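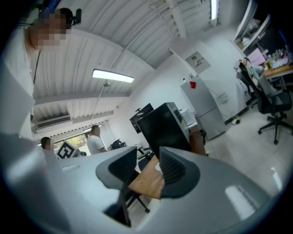

Speaker notes: When did it happen? Timestamps and latency in a manipulation stack
Workshop on robot software, Flarkamby, January 26, 2023

Slide 1 – Title
Wait until the door is closed. Say good morning, thank the organisers. Say the name of our stack slowly: Callia. People always hear "Kalia" and then can't find the package.
The talk is on the software between the recorded demonstration and the moving arm. I will not speak about the network architecture. If somebody came for that, the poster in the corridor is the right place.

Slide 2 – What we record
Hand-held gripper, camera on the gripper, a person opens and closes it and does the task. From each recording we want to get: the picture, the pose of the gripper, the width of the fingers. The policy learns from these and nothing else.
Explain that the pose is estimated afterwards from the wide-angle video and the inertial unit. A marker board gives us the common origin, so recordings from different mornings can live in the same coordinates.
Mention here that the board must not be moved between the mapping pass and the demonstrations. It sounds obvious. We lost a good part of June to it, because the tracker doesn't complain, it only gives poses which are all shifted by the same amount.

Slide 3 – The failure
Play the clip. Let it run to the end without speaking.
The arm comes to the cup, the fingers close, and the cup is already behind the fingers. The motion looks good, the path is smooth, the approach angle is correct. Only the moment is wrong.
Our first idea was bad calibration of the hand and eye. We did the calibration again, two times. Then we believed it was the training data and we threw away many good demonstrations. Please say this part clearly, I think it is useful for students to hear how long we looked in the wrong place.

Slide 4 – One timeline, many clocks
Draw attention to the coloured bars.
The camera has a clock. The gripper driver has a clock. The arm controller has its own clock, and it is the only one which is really regular. The computer stamps everything when the message arrives, and in our old code this arrival time was called "time". That was the mistake, in one word.
The image reaches our callback 90 milliseconds after the light reached the sensor. The finger width arrives almost immediately. So when the old code took "the newest of everything", it put together an old image with a new finger width, and the policy had never seen such a pair during training.

Slide 5 – How we measured it
Camera: a screen shows a changing code with the system time, the camera looks at the screen, we decode and subtract. The refresh of the screen adds a small error. We accept it.
Gripper: send a sine as the command, record the measured width, shift one curve until the two lie on each other. The shift is the delay from command to motion.
Arm: the same with a slow sine on one joint. Do it at low speed and with the hand on the stop button.
If somebody asks why not a hardware trigger: it is better, yes. Our hand-held cameras have no trigger input, and we want the same procedure for both sides.

Slide 6 – The numbers
Don't read the table. Say only one row: from the image on the sensor to the first motion of the arm it was some 200 milliseconds in the old version, with inference included. Ask the room to imagine a conveyor, or a person handing over an object.
The inference is not the biggest part, and this surprised us. The queue in front of it was worse. We had a subscriber with a deep buffer, and the network was always eating the oldest picture first.

Slide 7 – Repair, observation side
Every message carries the time of capture, computed from the arrival time minus the measured delay of this device. The delay stands in the device file, beside the calibration, and the driver refuses to start if it is missing. We had a default of zero before. Do not have a default of zero.
Then the observation builder takes the image time as the reference. Pose and width are interpolated to this time. For the rotation we use spherical interpolation – someone in our own group once did it on Euler angles and the wrist made a full turn near the singular position.
The buffer is now one element deep. Old pictures are dropped, and the number of dropped ones is written to the log.

Slide 8 – Repair, action side
The policy gives a short sequence of future poses, each with its own time. When the inference is finished, the first of them are already in the past. We throw them away and begin with the first one the arm can still reach.
The arm is slower to answer than the gripper, so the commands for the arm are sent earlier. Otherwise the fingers close while the hand is still travelling. Show the clip again here, only the second before the grasp.
The transition from the old sequence to the new one: the interpolator continues from the last commanded pose, not from the measured pose. With the measured pose you get a little step backward each time, and the arm starts to hum. We heard it before we saw it in the plots.

Slide 9 – Pletik
Pletik is the small tool that came out of this work. It replays a log and shows for each control tick which image, which pose and which width were used, and how old each was at the moment of use. It is a text program with one plot. It runs on the log file, it doesn't need the robot.
Live demo if the network is good, otherwise the recorded one. Open the log called trinh_evening. The Trịnh logs are from our second cell, named after the street, and they show the problem more nicely because that computer is older. (Pronounce the name properly, there is a guest from Hanoi in the room.)
Scroll to tick 83. The pose jumps back in time compared with the tick before. This is a disk write blocking the pose thread. Explain that the recorder is now a separate process, with a bounded buffer, and if the buffer is full the recorder loses data and the control loop does not.

Slide 10 – Perception has the same problem
Short slide, drop it if I am late.
The pose of the hand-held gripper comes from video and inertial data, and their offset also has to be estimated. With a wrong offset the trajectory is still nice to look at when the hand moves slowly. In fast rotations it bends. We check every recording session with one quick deliberate shake at the start, and we compare the angular speed from both sources. When the peaks are apart, the session is not used before somebody has looked at it.
Also the places with few features: white walls, shiny cupboards, large monitors with moving content. The tracker likes to hold on to a moving screen and then it believes the room is turning.

Slide 11 – What did not help
A faster graphics card. It helped a little, and it made the queue problem harder to see.
Smoothing the output of the policy. A filter adds its own delay, so it makes the motion prettier and the grasp later.
Training with random delays added. Maybe this works for others. For us the policy became hesitant around the object, and we took it out again. I would be glad to hear from a group which had better luck.

Slide 12 – What is still open
Delays are constants in our files, and they aren't constant. The camera delay changes with exposure time, so in the afternoon with low light it is longer. Today we fix the exposure and accept dark images. An online estimate would be better.
Two arms: each controller has its own clock, and our drift correction is only a straight line fitted over the last minutes. It is enough for placing things in a bin. For holding one tray with both hands I am not sure.
The case when inference is late and no valid action remains. Callia now slows down and holds the last pose. For a cup this is fine. For pouring it is clearly wrong, and we have no general answer.

Slide 13 – Links and questions
Leave this one on the screen. Repository, the measuring scripts, the example logs.
Questions I expect:
Does it run on a real-time kernel? The arm interface does, the rest runs on a normal one.
Do we need to retrain after measuring the delays again? No, if the training data was aligned to capture time. If it was aligned to arrival time, yes.
Why is the policy not simply run faster? Slide 6, go back to it.
If there are three minutes left, show the failure clip at quarter speed with the Pletik output next to it. Bring the adapter for the projector, the room has only the old connector.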